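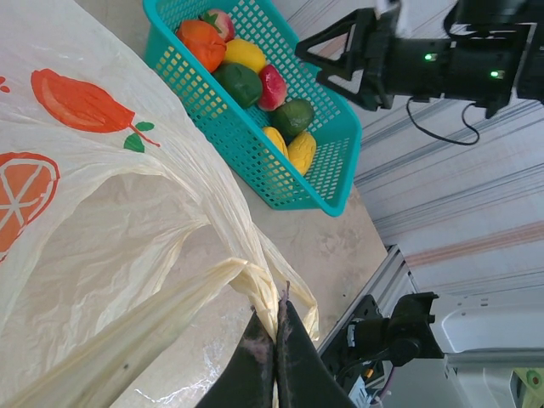

3.2 Carrying and unpacking produce

Thin plastic bags remain the usual way of bringing loose fruit home in the households we studied. Of the 1,592 diary entries collected in November, 303 mention fruit carried in a bag of this type, most of them from the Zavitz and Marchuk neighborhoods. The entries were coded by two readers working separately, and Santeri Ahonen settled the cases where they disagreed.

Participants described unpacking in short, practical terms. The bag was set on the kitchen table or counter, the handles were pulled apart, and the fruit was moved to a bowl or basket. Entries written on a Sunday tended to be longer, as this was the main shopping day for many households and several bags had to be dealt with at once.

Figure 4. Thin plastic shopping bag with printed fruit, and a teal basket with mixed artificial fruit on a tabletop.

Two points in the diaries bear on the choice of container. The first is the handle. Once the handles of a thin bag have been twisted together, the opening closes up and the film clings to itself. Ten participants wrote that they tore the bag at this stage and could not use it again. The second is the shape of the fruit. Lemons and limes were usually tipped out together, while mangoes and other soft fruit were lifted out one at a time and placed on top.

Open-sided baskets like the one in Figure 4 were preferred to deep bowls by participants in the Ladari group, who said they could see what needed eating first. Participants in Prarkisico more often left fruit in the bag until the next meal. We did not ask about refrigerator storage in this round, and entries that mention it were set aside for Section 3.4.

Reuse of the bags is treated separately. Most were folded or stuffed into a drawer, and the diaries rarely say what happened to them after that.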